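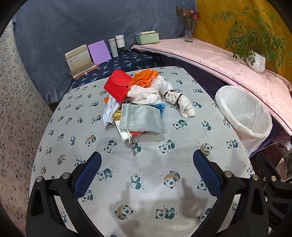

Sonville, 1 September 2025

My sister called while I was writing this and asked when I'm finally getting the robot that cleans up after me. She asks every time, because I'm the one in the family who reads the robot news (all of it, even the boring bits!), and every time I tell her not yet. So let me try to say why, using the least glamorous chore I know: a messy pile on a table.

A pile like that one is so easy for me. The towel goes on the towel shelf, the drawstring pouch goes back wherever pouches live, and then there's the crumpled paper, which could be trash or could be a receipt I'll be hunting for in April. I sort it with my hands while I think about dinner. For two fingers with rubber pads, it's a string of small headaches. Fabric folds over on itself and hides what's under it. A cord trails off one thing and you don't know what it's hooked on until you pull. And velvet and paper need really different pinches.

My friend Diễm Ung works for Kamarar, a little company that tries out arms for packing shops, and she told me their best setup got through 42 soft items in a row before it dropped one. I was so impressed! Then she said a new batch of pouches came in and it managed 9. Same arm, same table, slightly slipperier cloth. That's pretty much where we are, I think.

Throwing things out sounds simpler, and the letting go part is. A bin with a nice wide mouth forgives sloppy aim, so a paper cup or a candy-bright wrapper can go in any old way. Deciding that the cup is trash and the red envelope on the table isn't, well, I get that one wrong myself. And I'd love to see a machine put in a fresh bag and fold it over the rim. Those thin bags stick to themselves and I lose my temper with them weekly. 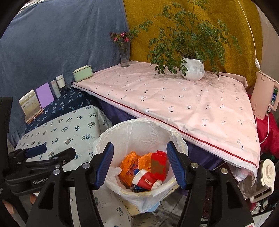
So would I buy one?

Not this year. I'd pay for something that picks up socks and nothing else, and I'd put up with it being slow. Diễm thinks the shop floor gets there first, and I agree with her, mostly because a shop can decide what's allowed on the table and I can't even manage that in my own kitchen. If you've got a machine at home doing anything beyond vacuuming, please write and tell me what it's like to live with. My sister will want to know too.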